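Episode nine of Borus, and they'd killed her off by email. Radoslava read it on the night bus, thumb over the worst line. Drostumton falls from the tower. Body not found.

Not found - so maybe. Writers loved a maybe. She'd done 335 days in that helmet, she knew thier tricks.
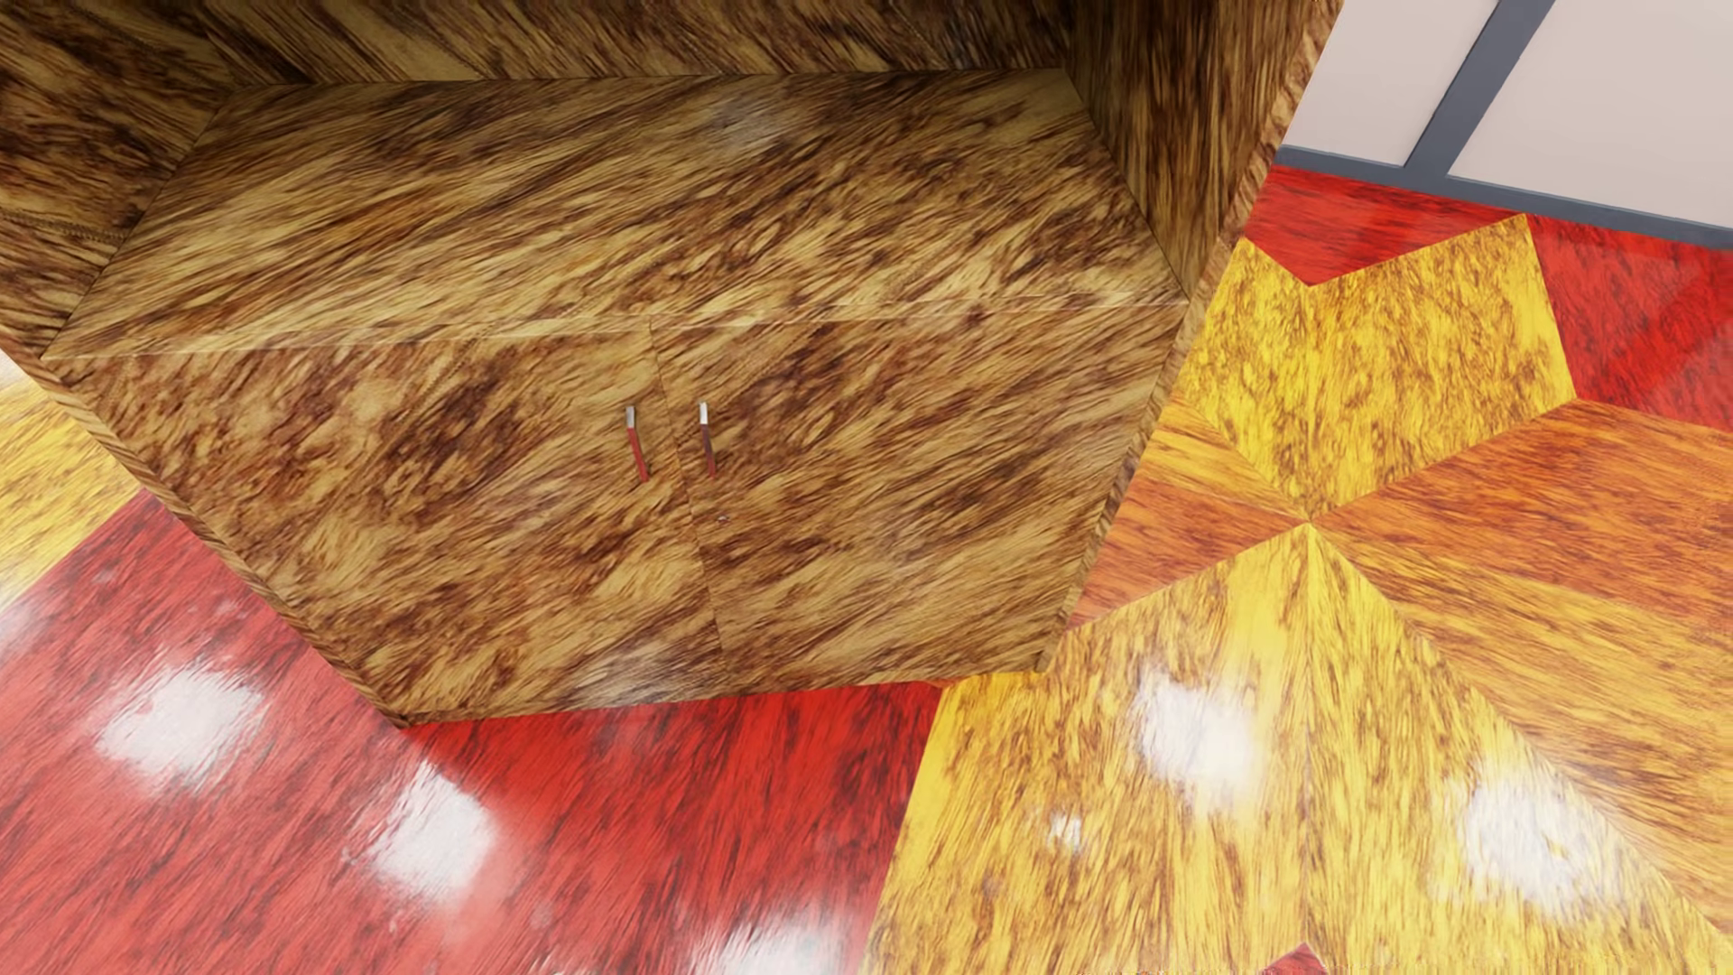

Nisreen rang before the bridge and said the streamer wanted a spin-off, six parts, just Drostumton, no tower, and could she please not cry until the contract came.

"I'm not crying."

She was, a bit. Missed her stop. Walked back in the rain, doing the voice.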